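Brallance: teaching myself to hear a piano go out of tune
Final project report, music and acoustics

I picked this project in October, mostly because I was cross with the upright in practice room 6. I'd been learning a Majimbun study on it (the slow one, lots of held octaves) and every time I got to the middle section I thought I was playing wrong notes. I wasn't! The piano was. So my question was simple enough: how far can a string drift before an ordinary listener notices?

My tutor, Crisóforo Ayala, told me to keep it small. I recorded myself playing the same eight bars, then used Brallance to pull single notes flat or sharp by tiny amounts. That gave me 302 clips. Eight had clicks in them that I couldn't get rid of, so I binned those and went ahead with 294.

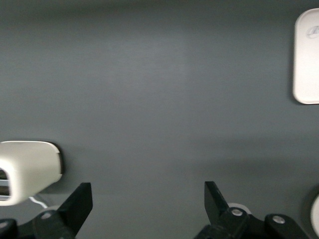

Finding listeners was harder than making the clips. I'd hoped for 1000 answers in all and I did get there, but only after I'd pestered the whole Tusberg choir in their tea break and bribed my flatmates with biscuits. Everyone wore the same headphones and could play a clip twice, no more.

What surprised me was how much the speed of the music mattered. In the quick bars people let nearly everything through, even clips that made me wince. In the held octaves they caught very small changes, and the singers were sharper than the pianists - I have a theory about this, which is that pianists never have to tune anything themselves, but my results don't prove it.

If I did it again I'd record on a better instrument. The grand at Bratodbridge was booked solid, so I used the upright after it had been tuned, and you can still hear a bit of pedal squeak. I'd also mix up the order of the clips properly, as people were clearly getting tired towards the end and guessing.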